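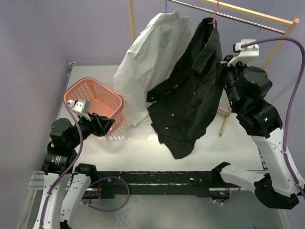

palamarchuk_k
How long should a cotton shirt hang before I iron it? Mine go like cardboard if I leave them overnight.

Skedthorpe_Stu
Take it down while the seams are still damp and iron it inside out. In a heated room I check after 3 hours.

flulell
3 hours is far too soon in November. My back bedroom sits at 15 degrees and nothing is ready before bedtime. I let them dry fully and use the steam button.

Skedthorpe_Stu
Steam doesn't shift the creases round a placket, not on heavy cotton. Damp does.

flulell
Depends on the iron. I've got a Flolteck and it manages collars fine.

Illés
Are you using softener, OP? And what spin? I dropped from 1,320 to the gentle setting and the stiffness mostly went. They drip a bit more.

palamarchuk_k
No softener, fastest spin it does. Will try the slower one.

flulell
Slower spin means even longer on the rail, so you'll be ironing at midnight.

Skedthorpe_Stu
Or put a fan on them. Still say iron damp.

palamarchuk_k
Got 17 to do before I go back to work so I'll try half each way. Khrystyna-Mariia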